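Häufige Fragen zum Vunix-Gewinnspiel

Stand: November. Wir ergänzen diese Seite, sobald uns jemand etwas fragt, worauf wir nicht gekommen sind. Das passiert öfter, als uns lieb ist.

Was gibt es zu gewinnen?

Hauptpreis ist ein Einkaufsgutschein über 200 Euro, einlösbar in unserem Onlineshop und in den Filialen. Dazu kommen 43 Trostpreise, jeweils ein Brillenetui der Marke Brophy samt Putztuch. Das Wort Trostpreis hat die Rechtsabteilung vorgeschlagen, wir hätten »Zweitpreis« genommen.

Wer darf mitmachen?

Alle ab 18 Jahren mit Wohnsitz in Deutschland, Österreich oder der Schweiz. Mitarbeitende von Vunix und der Agentur Flemilis sind ausgeschlossen, ebenso die Leute, die mit ihnen unter einem Dach wohnen. Wer mit einem von uns entfernt verschwägert ist, darf teilnehmen und sollte sich im Gewinnfall auf Fragen an der Kaffeetafel einstellen.

Wie nehme ich teil?

Sie folgen unserem Profil, suchen den angehefteten Gewinnspielbeitrag und schreiben in einem Kommentar, wo Sie Ihre Brille zuletzt verlegt haben. Ein Satz genügt. Romane werden gelesen, erhöhen die Chancen aber nicht. Teilen müssen Sie den Beitrag nicht. Freunde müssen Sie auch keine markieren, die haben Ihnen schließlich nichts getan.

Kann ich mehrmals teilnehmen?

Sie können neunmal kommentieren, gezählt wird ein Los pro Person. Zweit- und Drittprofile fallen bei der Prüfung meistens auf, besonders wenn sie alle dasselbe Geburtsdatum und denselben Kater als Profilbild haben.

Ich habe kein Konto in den sozialen Netzwerken. Und nun?

Zunächst: Glückwunsch. Schicken Sie Ihre Antwort einfach per Postkarte oder über das Kontaktformular im Shop, Betreff »Verlegt«. Postkarten kommen in denselben Topf wie alle anderen Einsendungen. Bitte leserlich schreiben, im letzten Jahr haben wir einen Absender bis heute nicht entziffert. Falls Sie das waren: Das Etui liegt noch hier.

Bis wann läuft die Aktion?

Bis Mitte Dezember. Die genaue Frist steht im angehefteten Beitrag, Schluss ist am letzten Tag um 18 Uhr. Kommentare von 18:01 Uhr sind zu spät, auch wenn das WLAN schuld war. Bei Postkarten zählt der Tag, an dem sie bei uns eintreffen.

Wie wird ausgelost?

Mit dem Losprogramm Waris, das aus allen gültigen Einsendungen zufällig zieht. Flemilis führt die Ziehung durch, zwei Leute aus unserem Haus sehen dabei zu und unterschreiben das Protokoll. Früher hatten wir eine Glasschale mit Zetteln. Bei über 2000 Zetteln wurde die Schale zur Regentonne und das Falten zur Strafarbeit.

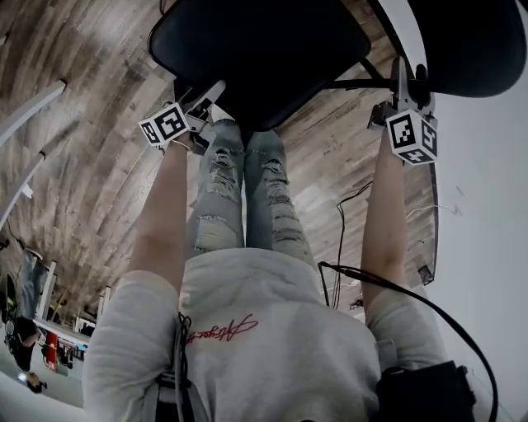 Wird besonders originellen Kommentaren nachgeholfen?

Nein. Wir lachen gern über »im Kühlschrank, neben der Butter«, aber Waris hat keinen Humor. Die schönsten Antworten veröffentlichen wir nach der Aktion in einem eigenen Beitrag, allerdings nur, wenn die Verfasser auf Nachfrage zustimmen.

Wie erfahre ich, ob ich gewonnen habe?

Wir antworten auf Ihren Kommentar und bitten Sie, sich über das Kontaktformular im Shop zu melden. Postkartenschreiber bekommen Post. Dafür brauchen wir natürlich Ihre Adresse auf der Karte – im Vorjahr fehlte sie erstaunlich oft. Wer sich innerhalb von 9 Tagen nicht rührt, verliert den Anspruch, und es wird nachgezogen. Gewinnernamen veröffentlichen wir nicht.

Ich habe eine Nachricht bekommen, dass ich gewonnen habe, und soll meine Kreditkartennummer angeben. Ist das echt?

Nein! Wir fragen niemals nach Kartennummern, Passwörtern, Ausweiskopien oder einer »kleinen Versandgebühr«. Jedes Jahr tauchen Profile auf, die unser Logo kopieren und unseren Namen mit einem Unterstrich zu viel schreiben. Melden und blockieren Sie solche Profile, klicken Sie nichts an und geben Sie uns kurz Bescheid. Das echte Profil ist im Shop ganz unten auf der Seite verlinkt. Und kein Gewinner muss bei uns irgendetwas bezahlen.

Ich habe schon geklickt. Was jetzt?

Haben Sie Kartendaten eingegeben, rufen Sie bitte sofort Ihre Bank an und lassen Sie die Karte sperren. Passwörter, die Sie dort eingetippt haben, gehören geändert, und zwar überall, wo Sie sie sonst noch verwenden. (Ja, wir wissen, wie das ist.) Eine Anzeige bei der Polizei geht in vielen Fällen auch online.

Kann ich mir den Gutschein auszahlen lassen?

Leider nicht. Sie dürfen ihn aber verschenken. Er lässt sich in Teilbeträgen einlösen und gilt für das ganze Sortiment, also auch für Kontaktlinsen, Pflegemittel und die Lesehilfen an der Kasse, die angeblich niemand braucht. Sehtest und Reparaturen in der Filiale können ebenfalls damit bezahlt werden.

Welche Farbe hat das Etui?

Das entscheidet der Karton, in den wir greifen. Es gibt Dunkelblau, Grau und ein Grün, über das im Haus keine Einigkeit herrscht. Farbwünsche nehmen wir freundlich entgegen und berücksichtigen sie nicht. Sehr große Sonnenbrillen passen übrigens nicht hinein, normale Fassungen schon.

Wann kommt mein Preis an?

Gutscheine verschicken wir per E-Mail, sobald die Angaben vollständig sind. Die Etuis gehen als Warensendung auf die Reise und brauchen im Dezember so lange, wie Warensendungen im Dezember eben brauchen. Eine Garantie, dass alles vor den Feiertagen da ist, geben wir nicht. Sendungen in die Schweiz dauern erfahrungsgemäß etwas länger, anfallende Zollgebühren übernehmen wir.

Was passiert mit meinen Daten?

Wir verwenden sie für die Auslosung und den Versand, danach werden sie gelöscht. Flemilis erhält für die Ziehung nur die Liste der Teilnehmenden, keine Anschriften. In den Newsletter geraten Sie durch die Teilnahme nicht. Dafür müssten Sie sich extra anmelden, was wir natürlich großartig fänden.

Mein Kommentar ist verschwunden. Warum?

Meistens hat ihn der Filter der Plattform verschluckt, gern bei Links oder vielen Ausrufezeichen. Schreiben Sie ihn einfach neu. Beleidigungen und Werbung löschen wir selbst. Dazu zählt auch der Hinweis, dass man Brillen bei Ihrem Schwager günstiger bekommt.

Hat die Plattform etwas mit dem Gewinnspiel zu tun?

Nein, Veranstalter ist allein Vunix. Beschwerden richten Sie deshalb bitte an uns. Der Rechtsweg ist ausgeschlossen, der Beschwerdeweg steht offen und führt über das Kontaktformular, in der Regel mit einer Antwort am nächsten Werktag.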